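Setting Up Marker-Based Alignment for Hand-Held Gripper Recordings

A guide to configuring the Prurlow alignment tool, from lens model to exported trajectory
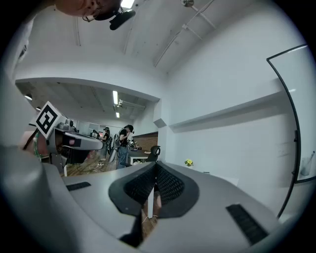
Guides / Perception and Calibration

This guide explains how to configure Prurlow so that recordings made with two hand-held grippers share one coordinate frame and one clock. It is intended for members of the Manalastas laboratory and for partner groups who have been given access to the Mangate data store. Readers should already be able to copy a session from a recorder and open a terminal on a processing machine.

The procedure covers software only. Mechanical assembly and charging are dealt with in the hardware handbook.

Last reviewed: 17 Jul 2021

Before you begin

You will need the following:

A workstation with Prurlow installed and write access to your group's folder on Mangate.
The lens file for each gripper camera that was used.
The marker sheet, which records the identifier and the printed side length of every marker in service.
One complete session, including the short calibration clip recorded at the start.

Users who do not yet have a lens file should complete the lens calibration guide first. The default lens file supplied with Prurlow is provided for testing the installation and must not be used for data that will be shared.

Step 1: Create the session

Open a terminal in the session folder and run:

prurlow init --layout two-hand

The command writes a file named session.conf and lists the video streams it has found. Each stream must be given a role, either left, right or head. Roles are set by hand. Prurlow does not guess them from file names, as recorders are often exchanged between operators during the day.

If a stream is missing from the list, check that the copy from the recorder was completed. A stream without its index file is ignored.

Step 2: Assign the lens model

The gripper cameras use a very wide lens, and the useful view is a circle with black corners. The ordinary pinhole model cannot represent such a view. In session.conf, set the model to fisheye for both gripper streams and give the path of the matching lens file:

lens.model = fisheye
lens.file = lenses/right.lens
lens.mask = circle

The mask setting tells the detector to disregard everything beyond the circular border. Without it, the edge of the circle may be taken for a long curved feature and the tracker will attempt to follow it.

Run prurlow preview --undistort to inspect the result. Door frames, beams and the edges of desks should look straight across the middle of the preview. A slight bend near the border is acceptable. A bend in the centre means that the wrong lens file has been assigned, most often the left file to the right stream.

Step 3: Mask the gripper itself

The body and fingers of the gripper occupy a large part of every image and remain almost still while the room moves behind them. If they are left in, the tracker may conclude that the camera is stationary.

Prurlow includes a body mask for each gripper type. The fingers require a separate mask that opens and closes with the recorded finger width. Enable both:

mask.body = on
mask.fingers = follow-width

Open the mask preview and move through the clip at several finger widths. The mask should cover the outer rims and the inner surfaces of the fingers, while leaving the gap between them clear. That gap is where the handled object will be seen, and later stages of the software depend upon it. If the mask is too generous, reduce mask.margin in steps of 3 pixels until the gap is open.

Step 4: Register the markers

Each gripper carries a square black-and-white marker, so that the camera on one gripper can find the position of the other. Enter the identifier and side length of each marker exactly as they appear on the marker sheet. An error in side length does not prevent detection, but it places the second gripper at the wrong distance in every frame.

marker.left.id = 15
marker.left.side_mm = 40

Repeat the entry for the right-hand marker with its own identifier.

A marker need not be upright. In the view at the head of this page it is tilted into a diamond, and this is quite usual when the operator brings the two grippers together. The detector reads the pattern at any rotation. It does, however, need the white border around the black frame. Where a sleeve or strap covers part of the border, the detection is dropped for that frame and the position is filled in from neighbouring frames.

The longest gap that Prurlow will fill is controlled by marker.max_gap, and the standard value is 6 frames. It should not be raised to rescue a poor recording. Longer gaps are to be left empty and reported as such.

Step 5: Exclude moving people

Recordings are commonly made in shared rooms. Colleagues at work in the background, and the operator's own face and clothing, can all provide strong features that do not belong to the fixed room. Set:

track.exclude = people

The setting adds processing time but should be kept on for all sessions in occupied spaces. It removes people from position tracking only. It does not blur or delete them from the video, and the separate privacy procedure must still be followed before any recording leaves the laboratory.

Ceiling lights, pipes and beams are generally good features, being fixed and visible in most orientations. Plain white walls offer very little. Where an operator works close to such a wall, the tracker relies heavily on whatever is seen beyond it, and the starting position should be chosen with this in mind.

Glass and other glossy panels require attention. Reflected lights shift as the camera moves and can be mistaken for points in the room. If the error report shows a group of unstable points on one side of the view, draw a manual exclusion over that area:

prurlow mask draw --stream right

Step 6: Align the clocks

The streams are started separately and will not begin at the same instant. In the calibration clip the operator closes both grippers together several times, and Prurlow uses the finger widths to find the offset between streams.

prurlow sync --from calibration

The command prints one offset for each stream. Offsets of up to roughly 145 milliseconds are normal for the recorders now in service. A much larger figure usually indicates that the wrong closing movement has been matched. In that case, open the sync view, select the first closing movement in each stream by hand and run the command again.

Step 7: Solve and review

Start the full solution with:

prurlow solve

When processing has finished, open the review window. The two gripper paths are drawn in the same room frame and may be played alongside the video. Particular attention should be given to the moments when the grippers are close together, as these have the most marker detections and will show any disagreement between the two cameras.

A session may be accepted if the paths are continuous, the floor is level in the review window and the relative position of the grippers agrees with the video. A session in which one path jumps should be returned to Step 3. In most such cases the finger mask has failed to follow the recorded width.

Step 8: Export to Mangate

Accepted sessions are exported with:

prurlow export --target mangate

The export contains the two trajectories, the finger widths, the clock offsets and a copy of session.conf. Video is transferred separately. Do not edit exported files by hand – if a correction is needed, change session.conf, solve again and export under the same session name. Mangate retains the earlier version.

Common messages

"Lens mask not found"
The circular mask has not been set for one of the gripper streams. Return to Step 2.

"Marker seen, pose uncertain"
The marker is too small in the view or is seen nearly edge-on. A few such messages in a session are expected. If they appear throughout, compare the side length with the marker sheet.

"Static camera suspected"
The gripper body is not masked, or the gripper was resting on a surface when recording began. Trim the start of the clip and solve again.

"Two solutions of equal cost"
The tracker cannot choose between two positions in a room with repeated features, such as a row of identical lights. Add a starting position in session.conf with track.start.

Version note

The commands given on this page apply to the current release of Prurlow. Sessions prepared with the earlier Dredus scripts can be opened with prurlow import --dredus, but their finger masks are not carried over and must be set again as described in Step 3. Support for importing Dredus sessions will end in October, and groups holding such material are asked to convert it before then.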